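Chapter 9
When the Grip Fails

In September, a folding cell at the Daltwood laundry stopped with a torn sleeve wound around its wrist joint. The log showed no alarm. The controller believed that it was holding one layer of cloth, but it was holding two, and it pulled with the force permitted for a thick towel. The operator reached in to free the sleeve while the motors still had power, and she hurt two fingers.

The cell had completed 4,000 folds before this day. Its builder, Nadico, had tested it with 300 garments, all of them flat and new. Used clothes behave differently. They bunch, they have seams of uneven height, and a finger pad may catch a fold that the camera does not see.

In this chapter we study three questions: how a gripper knows what it holds, when it should let go, and who may reach in after a stop. Section 9.1 begins with the contact between pad and fabric — a small area, where most of the faults in this chapter start.

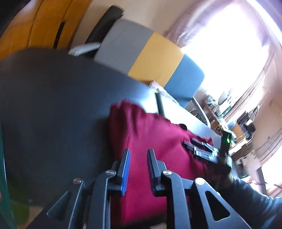
Dark red fabric and two-finger grippers with one blue pad and one black.
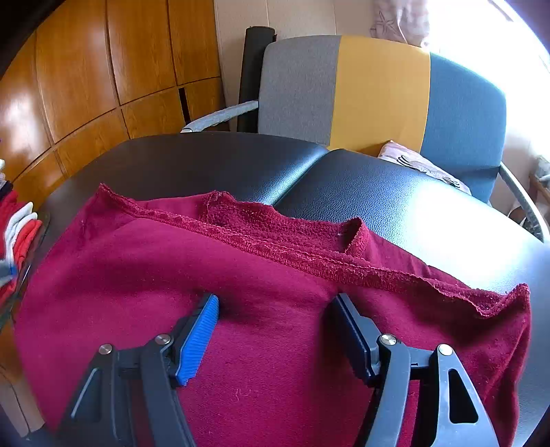

Octavio Urrutia objects that the pad is blamed too often. In his view the Daltwood stop was a power fault first, and a cell that keeps its motors live after a jam would have hurt someone with any gripper.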